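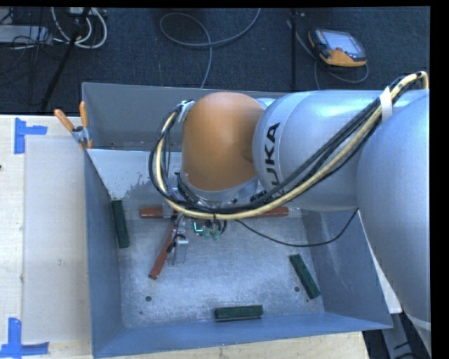
回复 夹具老周三：你说的“人还是那些人，只是不弯腰了”，我不同意。我们车间上了以后，人确实不弯腰了，改成站着等报警了。

发表于 2023年4月
用户：分拣一号位
接着上面说。我在Fasham干了好些年来料分拣，料箱里抓件、摆件、送下道，闭着眼都能干。去年线上装了第一台从料箱里抓件的机械臂，集成商是Gostard。开会时候讲得很好听，说重复劳动交给机器，人去做“更有价值的工作”。我到现在也没搞明白更有价值的工作是哪一份。我现在的岗位叫“单元看护”，工资条上那一栏跟以前一个数，活是把机器抓不起来的件拨一拨，按复位，再拨一拨。

用户：夹具老周三
你那是还没调好。我们这边刚开始也天天停，后来好多了。一个班下来手腕不疼，这个你总得认吧？我以前下班拧毛巾都费劲。

用户：分拣一号位
手腕这个我认。别的我再看看。

用户：冷却液不好喝
插一句，我是做调试的，不是Gostard的人，利益无关。料箱抓取难的从来不是中间那几块，是贴着箱壁的和挤在角上的。夹爪要下去，得给手指留空，件靠着壁，一边就没地方伸。首帖图里左边那块绿的就靠在壁上，前面还横着一块，你们现场的人一看就懂我说什么。演示视频从来都是先抓中间的。验收的时候一定要让他把最后几块也抓出来，抓不出来就别签字。

用户：分拣一号位
签字的人不在现场，在现场的人没有签字的份。

用户：Won线夜班
我们是Won那条线，情况差不多，说几个数给大家参考。以前手工，一个班定额714件，熟手不用赶就能干完，新手紧一点。上了机器以后头一个月，机器一个班381件。对，你没看错，一半多一点。领导说机器不用吃饭，三个班连着转总能补回来。那我们以前也是三个班啊，又不是到点就关门。

用户：图纸别乱改
头一个月的数拿出来说不公平吧。你招个新人头一个月能干到多少？

用户：Won线夜班
新人头一个月能干到五百。而且新人不用旁边站一个我。

用户：图纸别乱改
那现在呢？现在多少？

用户：Won线夜班
现在比381高，到没到714我不知道，六月以后看板就不显示单班件数了，改成显示“设备可用率”。绿的，天天都是绿的。卡住等人来复位算不算可用？我问过，说算，设备没坏就是可用。你品一下。

用户：冷却液不好喝
可用率本来就是这么定义的，这个倒没骗你，设备故障和工艺停顿是两本账。问题在于只给你看其中一本。你们应该要的是单班合格件数，外加人工介入次数。后面这个系统里肯定有记录，复位一次就有一条日志，导出来很简单。

用户：分拣一号位
要过，说属于供应商数据。

用户：冷却液不好喝
设备是你们厂买的，日志怎么成了供应商数据。合同谁写的？

用户：小郊区焊工
看得我有点烦。说一千道一万，你们还是怕丢饭碗，直说就行了，绕可用率干什么。焊接这边十几年前就上机器人了，当时也是这套话，说质量不行、停机多，现在你让谁回去手焊那种长直缝试试？没人愿意。早晚的事。

用户：分拣一号位
怕丢饭碗怎么了，我怕丢饭碗丢人吗。但我说的是另外一件事。你那个长直缝，工件每次放在同一个位置，机器当然好使。我们是一箱乱的。两种活不能拿一个结论套。

用户：小郊区焊工
乱的以后也能抓，技术在进步。

用户：分拣一号位
那就等以后能抓了再减人。现在是机器还没抓明白，人先减了。

用户：夹具老周三
你们减了几个？

用户：分拣一号位
我们组走了3个。不叫裁，叫合同到期不续。剩下的一人看两个单元，两边一起报警的时候就小跑。安全员还贴了张纸，车间内禁止奔跑。

用户：夹具老周三
……这个确实过分了。我们没减，调去包装了两个，其中一个嫌远自己走的。

用户：铁屑进袜子
嫌远自己走的，这不就是减了嘛，换个说法而已。

用户：夹具老周三
他真的是嫌远，单程多坐四站。你别什么都往坏处想。

用户：Kirketti维修
我说说维修这头，跟你们看护的感受不太一样。上了这些东西以后我们维修是忙了，但也真学到东西了。以前修传送带，换轴承换皮带，闭眼干。现在要看程序，要会拿示教器走点，工资也往上调了一档。所以要说全是坏处我不认。不过有一条，毛病最多的地方不是臂本身，臂皮实得很，是外面挂的线。夹爪要电要信号，线束沿着手臂外面走，手腕一转它就跟着弯，弯久了里面先断，外皮还是好的。查这种时有时无的故障能查掉半个班，停机时间最后算在维修头上。

用户：冷却液不好喝
同意，外走线就是消耗品，报价的时候没人把它当消耗品写进去。建议备一整套，别一根一根换。

用户：Kirketti维修
申请过，采购问我为什么没坏要买。

用户：图纸别乱改
我还是想替机器说两句。你们讲的这些，看板藏数、日志不给、线束不备、减人减早了，哪条是机器的毛病？都是管理的毛病。换台洗衣机进来他们也照样这么管。

用户：分拣一号位
对，可是机器是跟着管理一起进来的，又不能分开签收。我在车间里碰到的就是这一整套东西。你把它拆开说，机器当然没错，机器又不领工资。

用户：Won线夜班
还有个事没人提，就是节奏。以前我自己干，累了慢一点，顺了快一点，一个班总数够就行。现在是机器定节奏。它顺的时候你一点事没有，站在那里犯困，手机不让看，凳子不让坐。它不顺的时候，60秒不复位，上面灯就转红，班长手机就响。我下了班比以前累，身上不累，就是脑子绷着，说出去家里人都不信，说你不就站着吗。

用户：铁屑进袜子
60秒？我们是三分钟。

用户：Won线夜班
原来也是三分钟，后来改的。

用户：夹具老周三
凳子这个可以去争取。我们提了两次，给了站坐两用的那种，高脚的。

用户：Won线夜班
我们提过，回复是影响现场形象，有客户参观。

用户：新来的别骂我
弱弱问一句，我下个月要去一家厂面试，岗位写的就是“自动化单元操作员”，跟你们说的看护是一回事吗？面试的时候该问什么？

用户：冷却液不好喝
问有没有机器人操作培训，发不发证，进示教模式给不给权限。只让你按复位的，学不到东西。

用户：Kirketti维修
补充，问夜班有没有维修在岗。没有的话，坏了就是你一个人对着它。还有进围栏之前必须自己挂锁，钥匙揣自己兜里，别人说“就一下，不用锁”的时候也要锁。这条不是开玩笑。

用户：分拣一号位
问清楚一个人看几个单元，写没写进合同。还有件数怎么算，机器干的那部分算不算你的绩效。我们是停机扣我的，产量不算我的。

用户：小郊区焊工
停机扣你产量不算你，这个确实不讲理，这条我站你。别的我保留意见，五年以后再来看这个帖子，那时候你们肯定都习惯了。

用户：分拣一号位
习惯是肯定习惯的，人什么不能习惯。五年以后我还在不在这个厂就不知道了。

用户：图纸别乱改
那你现在希望怎么样？机器撤走？

用户：分拣一号位
没说撤走。重的件、带毛刺的件让它抓，我举双手。我要的就两样，一个是把单班件数放回看板上，好看难看都放；再一个，复位次数给我们自己也看一份。真像会上说的那么好，放出来怕什么。

用户：Won线夜班
顶。我们也去要一次试试，要不到再回来说。

用户：铁屑进袜子
蹲一个结果。顺便问下，高脚凳哪买的，型号有吗？

用户：夹具老周三
我明天上班翻一下凳子底下有没有标。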